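Clearing Up After the Guests: What a Table Robot Changes for Café Staff
Student project report, Buradar program
Madhu Malhotra and Sunita Rastogi
6 May 2025

Our question was a simple one. If a robot arm takes over part of the table work in a small café, what happens to the people who used to do it? We started in October at Ollulholm, a café and training kitchen where the staff work in pairs, and we loved every shift we got to sit in on!

The arm handles bowls, spoons and small tableware at one table by the window. Staff still carry trays, wipe down and talk to guests. We logged 1110 pick attempts and wrote down who stepped in each time, and why. In 61 of them a staff member had to stop what they were doing and help. Spoons caused the most trouble by far, mainly when the handle leaned against the rim of a bowl. 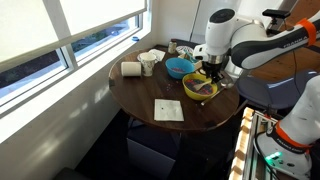 Figure 1. The gripper just above the yellow bowl, reaching toward the wooden spoon.

Loose bits on the tabletop are still hand work. The arm was never set up for them, and the staff told us they would be faster with a cloth anyway. What surprised us was how much the job of laying out the table had changed. People began leaving more room between bowls, and they turned spoon handles the way the arm likes them. One server called it "setting the table for two kinds of guest," and we wrote that on our whiteboard straight away.

Not everyone was happy at first. Two of the servers felt watched, and both asked who would read the stop log. We agreed with the manager that it would hold no names – only the time and the object. After that, the log turned into a place for really good ideas (larger saucers, shorter spoons, a fixed spot for napkins).

The harder topic is skill. Restarting the arm after a stop takes a bit of training, and at the moment only the morning pair has had it. The afternoon pair has to wait or clear the table themselves, so the same machine feels helpful before lunch and annoying after it. We would like to see everyone trained before a second table is added, and we plan to repeat our interviews once that has happened.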